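**Ticket 140: arm misses the corn, wrist cam cross is off, home pose drifts**

Status: open (mostly fixed, see bottom)
Opened: September 2018
Where: shared workshop, back bench
Controller: Zisar board, firmware build 1532
Arms: the Sotus pair on the white pedestal
Priority: medium, want the corn-in-pan thing running before the open night

Problem short version: right arm goes for the corn and stops high and to the outside of it. Every time. Left arm is fine. Was OK before we moved the bench and re-taped the grid. Bench cam and wrist cam don't agree on where the tape lines are.

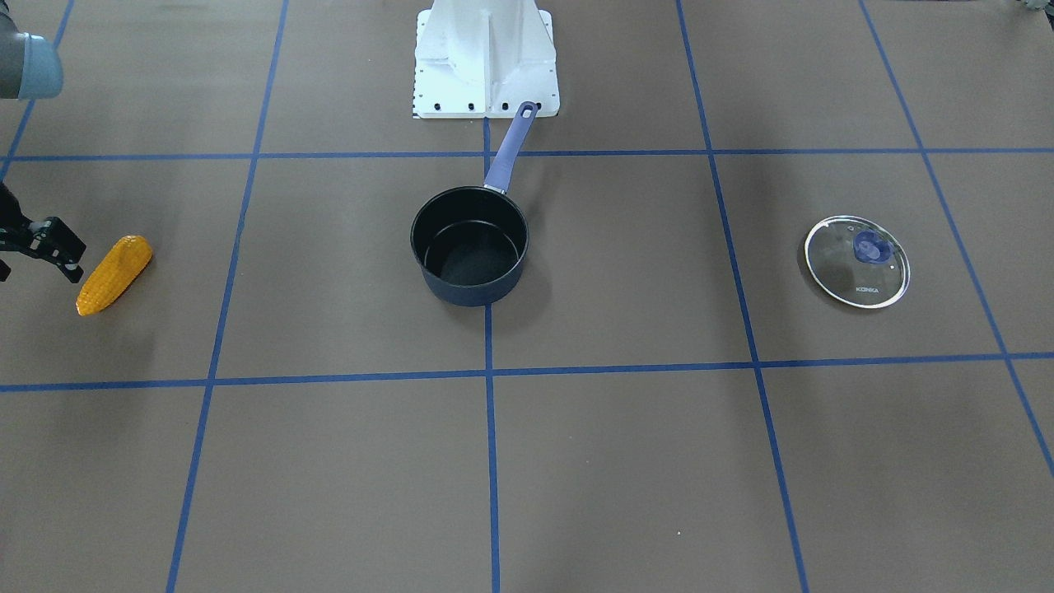
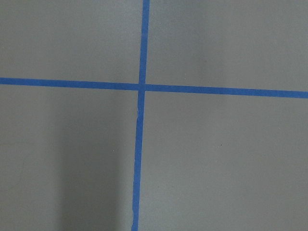 Setup for anybody picking this up: corn goes in the left column, saucepan on the center line, lid in the right column. Task is pick corn, drop in pan, lid on. Left/right column here means as the bench cam sees it. Yes the right arm comes in on the left of the bench cam view, we have been through this, please don't rename the arms again.

**What it should do**

1. go to home
2. look down at the tape cross, find the crossing, work out offset
3. go to hover over corn
4. straight down, close, lift
5. over pan, open

**What it does**

1. home, looks fine
2. finds cross, reports confidence OK
3. hover is off by 24 mm, always outward
4. comes down next to the corn, closes on air
5. goes to the pan anyway and opens over it like a champ. Nothing in it obviously

No error. That's the annoying bit. The log says success.

**Log, first session**

- Power cycled everything. Same.
- Re-homed right arm by hand, then w/ the homing script. Same.
- Swapped corn for a wood block in the same cell. Same miss, same direction. So not the corn, not the color mask.
- Ran the pick on the left arm with the block in the right column. Hits it dead on, 30 out of 30. So the grid table is probably OK for that side at least.
- Swapped wrist cameras left to right. Error stays with the right arm. So not the camera. Put them back.
- Checked USB cable on the right wrist cam, slightly loose at the hub end. Zip tied it. No change but leave it tied.

**Log, later same session**

Checked the boring stuff.

- Gripper mount screws: one was a quarter turn loose. Tightened, threadlock on. Hover error went from 24 to 23ish and then back to 24, so noise.
- Finger pads OK. Close width OK on a caliper.
- Pedestal bolts all tight. Pushed on it hard, doesn't rock.
- Supply voltage at the Zisar board steady under load. Did not look at ripple, scope is out on loan.

Then looked at the calibration file and found the first real thing. The calibration file for the right arm is the OLD one. Date on it is February, from before the bench move. Left arm got a new one when we re-taped, right arm didn't, somebody (me) ran the save script twice with the same arm flag. Script doesn't warn you. It just overwrites and prints "saved".

Re-ran calibration on the right arm:

```
> cal --arm right --target cross
looking for crossing... found
samples: 30
spread: 6.1 mm (limit 2.0)
WARN spread over limit, not saved
```

Well OK at least that one warns. Tried three more times. Spread between 5 and 7 each time. Left arm gives under 1 on its own cross.

**Log, second session**

So why is the spread bad. Two ideas:

a) wrist cam exposure is hunting
b) crossing detector doesn't like our tape

Did (a) first since its one line. Locked exposure and white balance on the right wrist cam. Spread 5.8. Tiny bit better maybe.

For (b) I dumped the detector's edge overlay. It fits a line to each side of each strip then takes the middle. On the lower half of the vertical strip the left edge fit jumps around, some samples it grabs the tape edge, some samples it grabs a whitish scuff just under the crossing, and in some the soft shadow next to the tape pulls it off too. Right edge of the same strip is rock solid. Top half is fine on both sides. So the middle line swings, crossing swings with it, spread blows up.

Same tape as the left arm's cross (Baumgartner blue, the narrow roll for the verticals) so not the tape as such, just that one spot.

Things tried on the scuff:

- Pressed it down with a thumbnail. Spread 4.9.
- Wiped w/ alcohol. No differnce.
- Killed the overhead lamp on that side to soften the shadow. Spread 4.1 but now the bench cam is too dark to get the lid. Lamp back on.
- Peeled the strip back past the crossing and laid fresh tape down against a steel rule, rolled it flat with a socket. Spread 0.9.

There we go.

```
> cal --arm right --target cross
looking for crossing... found
samples: 30
spread: 0.9 mm (limit 2.0)
saved: right
```

Checked the file this time. Correct arm, new timestamp. Copied both files to the shared drive, folder is called cal_good.

**Retest**

Corn pick, right arm, corn left column:

- first run: hover is on. Grip good. Into the pan.
- next bunch: all good except one where the corn rolled on close. Corn was laid almost parallel to the fingers, that's a different problem, see below.
- lid pick: fine before, still fine
- hover error now 1 to 2 mm, happy with that

**Second problem, found while fixing the first**

Home pose drifts. After a lot of cycles the right arm's home is low by a few mm. Re-home fixes it. Not seen on the left. I think this is the shoulder encoder coupling slipping when it gets warm but have not proved it. Marked the coupling with a paint pen across the joint, if the line splits we know.

Workaround for now: re-home every 24 cycles. Added to the run script, flag is `--rehome`. Costs a few seconds each time, fine.

Denero (where the couplings came from) has a clamp type one instead of the set screw type. Ordered two. Not cheap but cheaper than me doing this again.

**Third thing, small**

Corn angle. The grasp planner takes the long axis from the bench cam mask, and the corn is fatter at one end so the axis comes out tilted a few degrees. Mostly doesn't matter. When the corn lies close to the finger direction it does. Options:

- place the corn diagonal every time (cheating, but works today)
- min-area rectangle in place of the moments axis
- grip nearer the fat end

Doing the first for now. Somebody who likes vision code is welcome to the second, branch is `corn-axis`, nothing in it yet exept a TODO.

**Pan handle**

Asked in the last ticket so putting it down: handle points back at the pedestal on purpose. With the handle out to the side the lid arm clips it on the way across. Keep-out box for the handle is in the config, it assumes this orientation. If you turn the pan you have to turn the box too. Same for lid, planner goes for the knob and nothing else, keep the lid flat, knob up.

**If you get the same symptoms**

- miss is constant and same direction every time: check the calibration file date FIRST. before screws, before cables, before swapping cameras. would've saved me an evening
- miss wanders: look at spread, then look at the tape with the overlay on (`--overlay`)
- tape scuffed anywhere near a crossing: replace the strip, don't press it down
- miss grows over a run: re-home, check paint line on the coupling
- do not drag the pan across the tape. lift it. I'm fairly sure this is where scuffs come from, can't prove it

**To do**

- [x] new right arm calibration
- [x] fresh tape at the right arm cross
- [x] lock exposure, right wrist cam
- [ ] same lock on the left cam, just so they match
- [ ] save script should refuse if the other arm's file is older than the re-tape
- [ ] "success" should mean the gripper closed on something. Read the finger width after close, if it's all the way shut then it's a fail. Ten lines of code tops
- [ ] fit clamp couplings when they arrive
- [ ] corn axis
- [ ] spare roll of the narrow tape, we're nearly out

**Update**

Couplings came. Fitted the right shoulder one. Paint line on the old one had split, not by much, maybe a mm, so that was it. Ran 140 cycles without `--rehome`, home still good at the end. Leaving the flag in the script but off by default.

Finger width check is in too. Threshold is a guess, 3 mm. Anything skinnier than that and it'll call it a miss, so if you're picking up pens or whatever change `min_close` in the config.

Left shoulder still has the set screw coupling. Other clamp one is in the parts drawer, bag says Denero. Leaving this open till it's on and the left cam is locked.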